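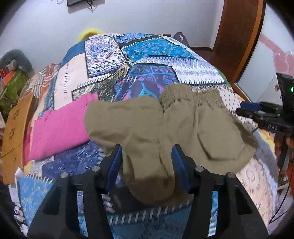 ## The Stumstead Pull-On Short

A pair of shorts for people who have made their peace with elastic. There's no zipper, no button, and no belt loops to remind you of the belt you can't find. You step in, you pull up, and your day's wardrobe decisions are over.

Cekari has sold the Stumstead in one shade since we started. We call it olive. Teodor Brzozowska, who buys our cloth, calls it khaki, and the shipping labels say "olive/khaki" because we all have to work together. If you're picturing either one, you'll be fine.

**The pocket.** A big patch pocket, stitched on the outside of the leg, with angled edges. It will take a paperback, or a sandwich and some regret. It's sewn down flat and holds its shape better than we do.

**The cloth.** Soft and plain. It creases if you look at it, and most of the creases leave once you put the shorts on. You can iron them if you like. We've never met anyone who did.

**The waistband.** Most elastic waists are one wide strip in a tube of cloth, and sooner or later the strip rolls over and lies there like a dog. Britta Kleinschmidt drew ours up with parallel rows of stitching to keep the elastic in its lane. It took her 4 tries and most of a November.

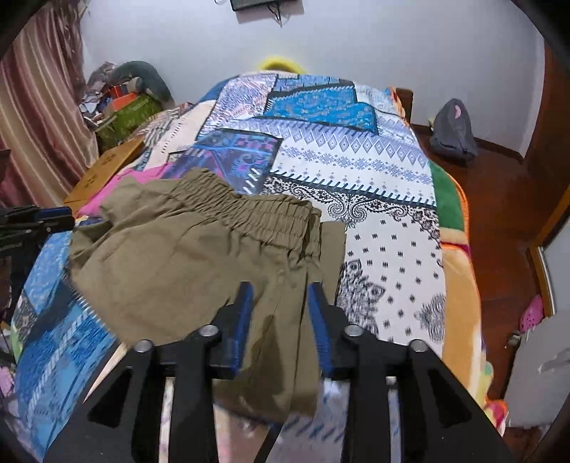
Folding is where customers write in. A gathered waist won't lie flat, so the usual fold-in-half-and-in-half-again gives you something shaped like a bread roll. Spread them out on the bed first, any bed, ours has the loud patchwork sheet, and smooth the wide leg panels before you touch the top. You'll see the wrinkles fan out from the ruching, and those can be left alone. Then lay one leg over the other, bring the hems up to the waist, and stop. Sosina Ayele in returns rolls hers instead and is very smug about drawer space.

### Sizes

| Size | Who it fits |
|---|---|
| 2 | Small, or medium and optimistic |
| 3 | Most people |
| 4 | Most people after lunch |

Between sizes, go up. The waist gathers in whatever you don't need.

### Washing

- Cold wash, with other dark things
- Pull the pocket flat before drying
- Line dry, or low heat if you're in a hurry
- No bleach, unless you want to settle the olive/khaki argument yourself

### Ordering

The spring run is 336 pairs, cut and sewn at the Rukau workshop under Abenezer Kumsa. When they're gone, the next batch is whenever he says it is. Exchanges are free if the shorts haven't been washed. Write to Bontu Wubshet at the order desk and tell her your size and what went wrong. She's heard worse.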